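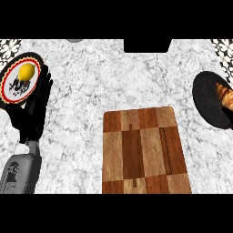 Restaurants should go back to printing prices on the menu. The Quintero on my street dropped them in October, and Casix followed. You scan a code, wait, and find out that breakfast is 17 dollars - before tax. I don't mind paying it. I mind having to ask. A printed card is cheap to make, and my mother can read it without a phone. Stunetti still hands one to every table, and I eat there 3 mornings a week.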